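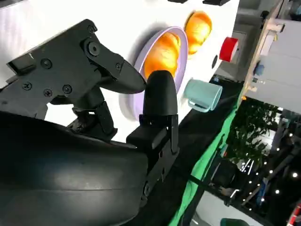
Step 4. Get the wrist camera to stop detecting its own hand

If you followed the first three steps you now have Golturico running, a calibrated wrist camera, and a detector that is very confident about everything. Run it once with the overlay on and look at what it's confident about. Mine gave the gripper housing a box and called it a mug.

You can see how it got there. From the wrist, a big share of every picture is gripper: black housing, black finger plates, screws. The plate and the orange thing get what's left over. The detector was trained on pictures of tables, and it does its best.

The fix is a mask. Golturico reads one from the camera folder if it finds it, and says nothing at all if it doesn't, so spell the file name correctly.

1. Park the arm somewhere dull and start the recorder.
2. Open and close the gripper slowly, all the way, while moving the wrist over the table. You want the background to change and the hand to stay put.
3. Stop when you have a few hundred frames. I used 337.
4. Run the mask builder:

golturico mask build --camera wrist --from session_04 --min-static 0.9

The builder keeps pixels that hardly change across the recording. That catches the housing and misses the fingers, because the fingers were moving. You asked them to.

Step 5. Mask the fingers by joint position

One mask for the housing, then a small stack of masks for the fingers, each tied to an opening width. Five is enough. I tried 39 and got a slower node with the same mistakes in it.

golturico mask fingers --camera wrist --bins 5 --dilate 6

The dilate value grows each mask by that many pixels. Too small and you get a thin black outline of finger, which the detector will find and admire. Too large and you erase whatever is between the fingertips, the one thing you were hoping to pick up. Start at 6.

Check that the gripper state and the image carry timestamps from the same clock. If they don't, the finger masks will lag behind the fingers and you will spend an afternoon blaming the dilate value. Dong-hyun Na wrote the sync check in the tools folder after spending that afternoon. Run it:

golturico check sync --camera wrist

Anything under one frame of offset is fine.

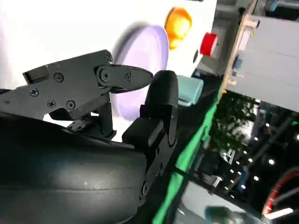 Last changed: April

Step 6. Rotate before you detect

The camera sits at an angle, so the table comes in steeply tilted and a round plate can look like a tall oval. You have two choices. You can retrain the detector on tilted pictures, or you can use the wrist pose you already have and level the image first. Do the second one.

In wrist.conf:

level_image: true
level_source: tf
crop_after_level: false

Leave the crop off. With it on, the corners go, and in my setup the red cylinder lives near the far edge. I lost it for two days and filed a bug against the planner, who was innocent.

The mask gets rotated along with the image. Older releases rotated the image and left the mask where it was, with predictable results. If you're on one of those, update.

Step 7. Ignore what isn't on the table

Even with the hand masked and the picture level, the camera can see past the table edge, and the rest of the room is full of small bright points and dark clutter. Each is a candidate object as far as the detector knows.

Golturico can project each detection onto the table plane and drop the ones that land outside it:

table_filter: polygon
table_margin: 0.02

Draw the polygon with the click tool, from the overhead camera. Don't use the green strip along the edge as a color cue. I did, it worked, and then it took the pale green thing next to it along for the ride.

Step 8. Run it on a recording before you run it on the arm

golturico replay session_04 --detect --report

My replay report went from 2,301 false boxes to a number I could read without scrolling. The ones left over were mostly a small dark spot on the table, which the detector reports as an object every time. I added it to the ignore list by position.

If the report still shows boxes on the gripper, open the overlay and step through slowly. Boxes on the housing mean the static mask didn't load (check the file name again). Boxes on the fingertips mean sync or dilate, in that order.

Next: Step 9, grasp candidates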